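3. Planning the purchase

3.1 What we had to spend it on

I'd like to say we began with a careful needs analysis, but we began with an argument about bowls. Our group at Kullstead had money for one new piece of bench equipment, and everyone had a favourite. Mal-soon Moon wanted a second arm. Eun-seong Wang wanted to keep the arm we have and put everything into a better depth camera (he had been saying so since September). I wanted whatever would let us stop cancelling bookings, and I wasn't fussy about how.

We agreed to let the task decide. Our bench work is tableware sorting: pick up a bowl, put it with its own kind, go on to the next. It sounds dull and mostly it is, but it's where the hours go, so it's where the spending ought to show. We pulled the log of 1000 sorting attempts that we describe in Section 2 and went through the failures by hand, which took two of us far longer than we'd planned for. Of those attempts, 849 ended with the bowl in the right place. The rest we tried to blame on something we could buy our way out of.

That last bit matters, because a good many failures can't be fixed with a purchase order. A bowl put down too close to its neighbour is a planning problem, and a new camera won't plan any better than the old one. We left all of those out of the costing. What remained was mainly bad depth on shiny metal, and anyone who has pointed a sensor at polished steel will be nodding along by now! The inside of a steel bowl gives you back a bent version of the room, and the depth map fills up with holes just where you'd like a rim to be. A glazed ceramic bowl is much kinder. Figure 3 has both sorts on the bench, and the glare on the tabletop beside the big steel bowl is worth a look too, as patches like that were sometimes labelled as an object in their own right.

Figure 3. Two steel bowls and a white ceramic one from the sorting task. The steel interiors mirror the room; the ceramic shows only soft shading. 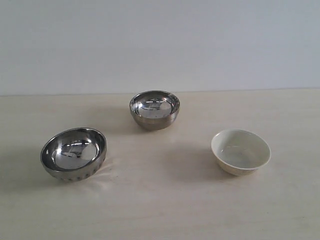 3.2 Quotes, and what they left out

We asked three suppliers for prices: Stestum, Larneo and Bang. I'm not going to print the totals, as they were given to us in confidence and would be out of date by the time you read this anyway, but I can talk about the shape of them.

Stestum quoted for a camera only. It was the cheapest line on paper, and the one Eun-seong had been hoping for. What it didn't include was the mount, the longer cable or the software licence after the first year. Once we'd added those it sat much closer to the others than it had looked.

Larneo quoted for a camera and a lighting kit together. I'd been sniffy about lighting (it felt like paying for lamps), but Mal-soon pointed out that our light comes mostly from one side and that we'd never once tried to change it. So she borrowed a pair of diffusers from the teaching lab and we ran the steel bowls again. I'd budgeted nothing for this and it told us more than any of the brochures did. With softer light the old camera still struggled inside the bowls, but it found the outer walls and rims more often, and for our grasps the rim is the part that counts.

Bang quoted for a second arm with a service contract. The arm itself was lovely and I'd have had it tomorrow. The trouble was everything round it: a stronger bench, another safety check, and floor space we'd have had to take from somebody else. It would also have given us two arms that were both confused by the same bowl.

3.3 How we compared them

We settled on cost per recovered attempt, by which I mean the full five-year cost divided by the number of failed attempts we thought each option would have saved. It's a rough measure and I won't defend it too hard. It treats every failure as equal, and a dropped ceramic bowl plainly costs more than a missed steel one. It also rests on our own guesses as to which failures would go away, so Mal-soon and Eun-seong each made theirs separately before we put them side by side. They disagreed on 14 attempts, all of them with steel bowls, and we counted those as not recovered.

Delivery and training time went in as well. We'd left both out of our last equipment bid and were caught out badly, with an arm sitting in its crate while we waited for a course. This time we costed 416 hours of staff time over the five years for the lighting and camera option, including cleaning, recalibration and the odd afternoon lost to a driver update.

The comparison was closed on Apr 30, 2025, and quotes that came in after that were not considered.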